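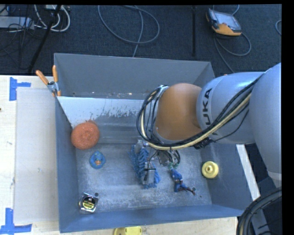 KUKA over the metal bin, gripper down at the blue brush.

August, bin picking by remote control. Vidar Kvam drove, I kept the log. Target is 50 demos for the Rana set, 9 saved before lunch.

Brush is slow to teach – Vidar comes in too steep and has to back off. Duck and tape measure went fine at 80 percent speed. Trimmed the pauses at the start of each file.

To do: check cable slack at the wrist, redo demo 4, ask Bimwood about a second bin.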